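In praise of the scruffy sleeve

I look after one gripper. There is a whole arm attached to it, of course, and a cabinet of electronics I am mostly told to leave alone, but the part that lands on my bench at Undmont month after month is the last hand's breadth of the machine, the bit that touches things. I love that job, and I think the trade as a whole gives it far too little thought.

Read almost any handover document and you'll see what I mean. Ours came from Fastell and ran to 100 pages. There were lovely chapters on calibration, on the safety stop, on how to park the arm before a power cut. The finger covers got 6 lines, and four of those were about ordering new ones! Yet when I went back through our fault log last December, 43 of the entries began with the fingers. Dropped cup, cup gripped crooked, cup gripped fine and then not let go of. People had written "vision?" next to a good many of them (everybody blames the vision first, me included).

So here is my opinion, and I'll argue it with anyone over a cup of tea: the covers should be treated the way a cyclist treats tyres. You look at them before you set off. You run a thumb down each one. You know what a healthy one feels like, so a tired one gives itself away before you have even got your glasses on.

I had a friendly quarrel over this with the crew at Erton, who run the same pattern of gripper and change their covers strictly by the calendar. It's tidy and I can see why they like it. But a calendar has no idea what the hand has been doing. A fortnight of folding towels is a holiday for rubber, and one afternoon of picking up keys from a stone step can finish it. Our longest-lived pair did 764 picks by my tally and came off still gripping well, and I have had a new pair go baggy in a morning when I hadn't pulled them down properly at the root. That last one was entirely my doing, and it taught me more than the 100 pages did.

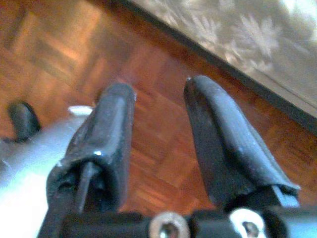 Fitting is where I'd spend the training time if it were up to me. Most people check the tips, as the tips do the gripping, and stop there. I start at the bottom and work up. The lower part of the left finger is all folds and wrinkles, and its sleeve opens out into a boxy hollow at the base with a thin dark rod showing inside it. On the right one the rubber flares into a crumpled flap and a bit of the grey inner plate peeps out. The tips, meanwhile, are nicely rounded and perfectly presentable. Go by the tips alone and you'd sign the pair off.

My own routine takes less time than boiling a kettle. Park the arm, cut the power, wipe both fingers with a damp cloth and let them dry. Ease each sleeve down from the tip with the flat of the thumb, never the nail. Then a hex key on the mounting bolts, just enough to feel that they are home. Open and close by hand if your model allows it, and listen. A dry squeak is rubber on rubber; a click wants looking into.

I'd also like us to stop being embarrassed by scuffs. A scuffed finger is a record of work, and a slightly roughened face often holds a smooth mug better than a shiny new one does. The Vakulenko covers we tried in spring came out of the bag so glossy that I gave them a day on dull jobs before trusting them with anything made of glass. What I worry about is slack, because a sleeve that can creep will shift the object after the fingers have closed on it, and you can stare at the camera settings until supper without finding that.

Give the fingers a page of their own in the handover, then, with a drawing of the root as well as the tip. I've started on ours. It has got rather long already, and I still haven't reached the bolts.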